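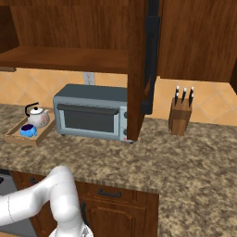

Speckled granite, tan tile, wood cabinets.

Filed under: Kitchen > Counters & Stone > Do It Yourself

How to clean and reseal a granite counter in an afternoon

Quick one, I have the Sutherland job tomorrow and I'm typing this between coats. People keep asking so I'm writing it down once.

Does it even need sealing? Do the water test first. Spoonful of water on the stone, near the sink, leave it ten minutes. Wipe. Dark spot underneath = stone is drinking, reseal. No dark spot, go do something else with your day. Test two or three places. By the sink wears out way faster than the far end.

Dark granite sometimes never needs it. Lighter speckled stuff usualy does, every couple of years, sooner if you cook a lot.

What you need

– Dish soap, plain, no lemon
– Rubbing alcohol
– Spray bottle
– Plastic scraper or an old gift card
– Baking soda, for stains
– Penetrating stone sealer, water based is easier indoors
– Lint-free rags, more than you think
– Gloves, painter's tape
– Open window

Sealer: I've used Lomo and I've used the Stimmont one. Both fine. Lomo smells less. Stimmont gives you longer before it starts hazing, so get that if it's your first go. One pint did my whole kitchen and there was plenty left over. Don't buy the gallon.

1. Clear everything off. Toaster oven, coffee maker, knife block, all of it. Unplug stuff first. Don't try to work around the appliances, you'll get a ring and you'll see that ring forever.

2. Scrape. Card held flat, go over the whole top. Dried pancake batter, candle wax, whatever. No metal blades.

3. Wash with warm water and a few drops of soap. Rinse with clean water, twice. Soap film left behind will mess up the sealer.

4. Stains. Oil stain – baking soda and water, thick like peanut butter, spread it on, plastic wrap over the top, tape the edges, leave overnight. Coffee or wine – same thing but with hydrogen peroxide instead of the water. Careful with peroxide on dark stone, try a hidden corner. Yes this means the "afternoon" turns into two days. Sorry.

5. Degrease. Half water, half alcohol in the spray bottle, wipe down. Keep it away from the stove if anything is lit. Extra pass next to the range.

6. Now let it dry. Really dry. Overnight is best, a few hours with a fan if you're impatient like me. Sealing damp stone is how you end up with cloudy patches.

7. Tape. Run painter's tape along the bottom row of the backsplash and anywhere wood comes down to meet the counter. Sealer on cabinet finish leaves a dull mark. Drips on tile wipe off easy, drips in grout don't.

8. Apply. Work one section at a time, arm's length square or so. Wipe it on with a rag, even and wet but no puddles. Wait what the can says, mine was ten minutes. DO NOT walk off and answer email.

9. Buff it off before it dries. All of it. Dry rag, then another dry rag. The sealer is meant to be in the stone, anything sitting on top goes sticky.

10. Second coat if the water test was bad. Check the can for the wait, usually an hour or so. Same routine.

11. Tape off, keep the counter dry for 24 hours. No dishes, no wet sponge. Then put your stuff back.

If you got haze

Happens. Put a little fresh sealer on the hazy bit, it softens the old stuff, rub for a minute, buff dry straight away. Still there? Fine pad made for stone, light pressure. Usum makes a white one I like. Don't use the green kitchen scrubbers.

Day to day after that

Soap and water, soft cloth. No vinegar, no bleach, no bathroom spray. Wipe up oil when you see it. Trivets under hot pans, sealer or no sealer.

Oh and rags – if you went with a solvent sealer lay them flat outside to dry, don't ball them up in the trash. They can catch fire by themselfs.

Cost: I paid under 30 bucks for all of it. A guy quoted me 470 for the same counter. So.

3 comments

tilebytile
Tape tip saved me, thanks. I did the peanut butter paste on an olive oil spot and needed two rounds before it faded.

gravelpit_mom
Does this work on quartz? Ours is the fake stuff.
 Reply from author: No, skip it. Quartz doesn't need sealer, it'll just sit there and smear.

R. in the hills
My house is from 2000 and I don't think the counter was ever sealed. Water test went dark in like a minute. Did three coats, now it beads up nice. Left the third one on too long and had the haze, the fresh sealer trick took it right off.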